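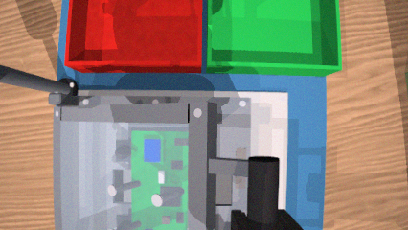 Illach bench, cover strike, notes

May 11, 2024

Writing this up while it's fresh and before everyone's memory settles on the version in which they were standing somewhere else.

Short form for anyone skimming: the arm on the real bench drove its gripper fingers into the clear cover of the test assembly, kept going, and stopped only when the controller noticed it was pushing on something. Cover cracked from the upper edge inward. Nobody hurt. The same motion had passed in sim all week without a murmur. Root cause is on our side, mostly mine, and it had been in the scene file since I built it.

What we were doing

Script 5 from the Illach set. Approach over the cover, go across to the black upright on the right side, close on it, pull back, return home past the bins. No part goes into either bin in this one. The bins are on the board so the layout matches the other scripts, red on the left and green on the right, and they stayed empty in every sim run and on the bench too.

Sugeng was at the keyboard, Sérgio had the enabling switch, and I was holding a coffee, which I have been told does not count as a safety role.

Speed was set to reduced. I want that in writing because the first thing Flelgate's floor people asked was whether we were running at full speed, in the tone of people who had already decided. We were at reduced. It is remarkable how hard a reduced-speed arm can lean on a piece of plastic.

What happened

First run was fine. Sugeng had the waypoints raised by hand for it, as we do for any first pass on hardware, and the fingers went over everything with room to spare. We watched it, nodded, and took the offset out.

Second run, the arm came over the assembly and started down toward the point above the circuit board, where the script slows and turns right. It did not slow where I expected. It touched the cover, and there was a creak that I took for the base plate shifting. Then a crack, then the protective stop, then Sérgio releasing the enabling switch, in that order. He is annoyed about the order. I think he was as quick as anyone would be. The stop beat him because it was already happening.

The arm held position with the fingers resting on the broken cover. Sugeng put her hand on the mouse to jog it up and Sérgio said wait, and he was right. With the plastic flexed like that, nobody knew where the pieces would go. We put on glasses (yes, we should already have been wearing glasses) and backed it off in small steps from behind the screen. One sliver did go somewhere. It was found later in the cable tray.

Pulled the log afterward. Commanded position at the stop was nearly 13 mm below the cover's outer surface. The fingers were obviously not there, and the difference was being paid for by the cover, the mounts and the gripper.

Why sim liked it

Now the embarrassing part. In the render the cover is plain enough: gray, see-through, screws along the top, the green board with its blue chip underneath, the two pale pegs. I have looked at that view so many times I could draw it badly from memory. Everything in it looks solid, and that was the trouble, as the cover only existed for the camera.

When I imported the assembly, Tarider made a collision shape for every body except the ones marked as transparent material. Those it skipped, with a warning. The warning is in the import log between two messages about texture names, and I have scrolled past it more often than I care to work out. So the base plate was solid in sim, the bars were solid, the handle was solid, and the cover was a picture of a cover. The arm could have gone through it all day. It did go through it all day.

Did we see it? You'd think so. I went back through the saved side-view clips with Sugeng and in the run-of-the-mill ones the fingertips dip under the cover surface for a moment on the way across. From the side, with a clear material, it reads as fingers seen through the cover from behind. From the overhead view you can't judge height at all. There are shadows on the board and on the wood that would tell a patient person something about height. I was not that person.

The contact checker reported no unexpected contacts for all 16 runs, and was correct every time. It checks the shapes it has.

Things I first blamed, in order

Vilela's gripper. Their finger length in the data sheet and the fingers on our bench differ slightly, and I was very ready to make a phone call. Measured them. The difference is real, and much too small to explain anything. No call made. I did draft an email, since deleted.

Bench calibration. Sérgio re-touched the reference points on the blue board. They were good. He did this with a kind of quiet that I understood.

The slow-down zone. This one is a genuine second fault, see next.

The slow-down zone

The script is meant to drop speed before it gets near the cover. The zone was defined from collision shapes too, so with no shape for the cover it began at the top of the circuit board. In other words the arm was told to be careful only once it had passed through the thing it should have been careful of. I'd like to say this is subtle. Sugeng spotted it by reading the file from the top, with lunch.

So one missing shape took out both the planner's reason to stay clear and the slow-down that would have softened the mistake. We had been counting those as separate layers. They read from the same list. Please nobody write "two independent checks" in the review form again, including me, who wrote it last time.

What the protective stop did and didn't do

It worked. It worked at the threshold it was set to, which was the threshold we raised earlier in May after nuisance stops on the handle pull. The pull on the black upright takes some force, and with the old setting the arm tripped on about every attempt. We raised it for the whole program when we only needed it raised for the pull. Quick to do, easy to forget, and it has the fingerprints of all three of us.

With the old threshold I think the cover survives with a scuff. Can't prove it. Sérgio offered to test it on the spare and I said we own one spare.

Hands

The bit I keep going back to. Before the first run Sugeng had been leaning in to straighten the assembly on the board, and her forearm was across the cover. The arm was disabled and the switch was out, so by the rules this was fine, and I agree it was fine. But we had been treating the space just above the cover as the quiet part of the cell, on the grounds that the sim never reported anything happening there. That's a bad source for that opinion. The space over the assembly is now marked on the bench with tape like the rest of the sweep, and you don't reach in unless the key is in your pocket. Your own pocket.

Done so far

Cover now has a collision shape in the scene, made from the same mesh, a bit oversized. I reran Script 5 as it was and it failed at once, with a long red message. I have rarely been so pleased to see one.

Import step now stops on skipped bodies. It used to mention them in passing.

Force threshold is back to the old value everywhere apart from the pull, where it is raised on entry and restored on exit. Sugeng also made it restore on abort, which I had left out.

Slow-down zone has its own box, typed in by hand from bench measurements, and does not read the collision list. Ugly. Staying.

Other scripts in the set: 2 of them also crossed the cover too low once the shape was in. Neither had been to the bench yet. They are parked in the folder marked parked.

Not done

Need to check the other clear or thin items in the older scenes. I suspect the guard panel in the first Tarider scene has the same problem, and if it does, I don't want to hear about it from the guard panel.

The rod on the left side, the dark one with the round black joint at its end, does have a shape, but it looks fatter than the rod itself. It does no harm at the moment. It may be why the return path swings so wide on that side, which we had been describing to visitors as cautious planning.

Fingertips on the real gripper: one pad has a mark. Sérgio wants it replaced before any more pulls. Part request is in. Until it comes, sim only, and hand-jogging at reduced speed with the offset left in.

Spare cover is in the drawer under the bench, still in its film. Do not fit it for practice. Broken one is bagged and labeled on the shelf above, crack side up, in case Flelgate wants to see it. They have already asked whether we can glue it.

Replacement screws: the one at the upper right was stiff coming out and I chewed the head. Separate incident, no robot involved.

Sérgio to read this and correct the order of events if he disagrees. Sugeng has the log and both bench videos in the Illach folder. The second video has sound; turn it down before the creak.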